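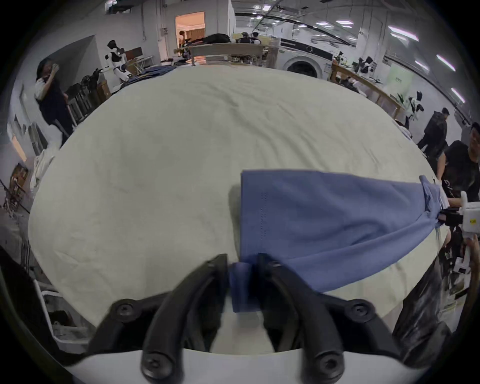
A blue garment held between two hand-held grippers at the Jullov workroom.

About Jullov

Jullov is a software company. We write the control, perception and planning programs that allow robots with two arms to handle clothing and other soft goods. The company was founded by Wim Van Beek and Saron Woldemariam, who had worked together on motion planning for warehouse arms and wished to apply the same methods to cloth. It has offices and one large workroom in Wenosari.

The company does not build robots. Our customers supply their own arms, and our programs are written to run on them with as few changes as possible.

What We Make

Our main product is Clorik, a planning and control package. Clorik takes in camera images, estimates where the edges and corners of a garment lie, selects two points to grasp, and plans the path of both hands together. A plan is checked again every 100 milliseconds and is replaced when the cloth has moved further than expected.

Yang is our tooling package. It lines up recordings from several cameras and grippers on a single clock, marks gaps in the data, and allows an engineer to replay any session beside the plan that Clorik would have made. Yang was first written for our own staff and has been offered to customers since August of last year.

Both packages are tested on recordings made by people with hand-held grippers. The garments include shirts and trousers, laid out flat or left in a heap. The present test set holds 1000 recordings of 42 garments, and every release must pass all of it before it is sent out.

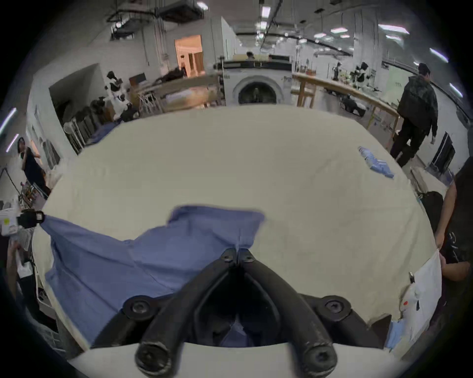
Our People

Shoaib Gilani leads the perception group, which is responsible for finding folds, seams and corners. Laurier Pelletier leads planning and control. Saron Woldemariam directs tooling and customer support, and Wim Van Beek serves as managing director. Engineers in every group spend part of each week at the folding table, and new employees complete their first recordings before they are given access to the planning code.

Working With Us

Customers receive the source code of the parts that run on their robots, together with the test results for each release. Faults may be reported by e-mail or telephone. Version notes are kept on the support page and list known problems as well as repairs.
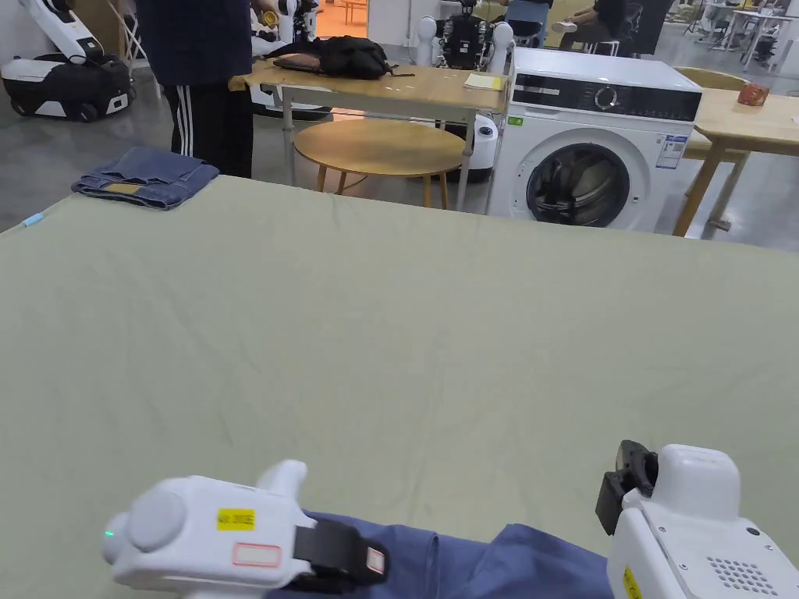
Taras Zakharchenko wrote to us that the replay view in Yang had shortened his search for a timing fault between two arms from days to one afternoon, and he asked that it also show the force readings from each finger. The tooling group has added this request to its plan for the next version.

Page last revised Jul 30, 2021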